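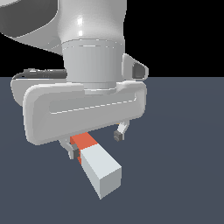 White robot arm over a dark floor, computer rendering.

Gostness poker room, player safety check before first deposit
Last gone through in February. Comments are from my own account.

1. License number shown at the bottom of the page: OK.
Comment: The number opens the page of the license holder, Plukov. The name is the same in the terms.

2. Bonus terms can be read before registration: OK.
Comment: The maximum is 600 euros. The text is long but the words are simple.

3. Deposit limit can be set by the player: OK, with remark.
Comment: To lower the limit works at once. To raise it you must wait 24 hours, and I think this is correct.
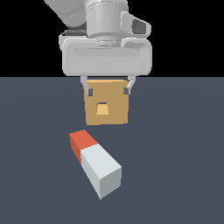
The remark is for the mobile version, where the limit is hidden two menus deep. Please look for it under Account, then Collet wallet.

4. Self-exclusion: OK.
Comment: The button is easy to find. I did not test it on my own account.

5. Withdrawal to the same method as deposit: NOT OK.
Comment: I paid in by card and was offered only bank transfer. Support answered after some 2 hours, politely, but without a reason. To be checked again.
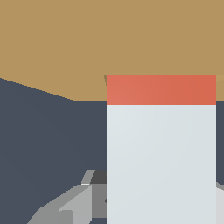
White block with a coral-red top band, rendering.

6. Login with second code: OK.
Comment: It is off by default. Switch it on before you pay in.

7. Table software from Dolitz, disconnect protection: not checked.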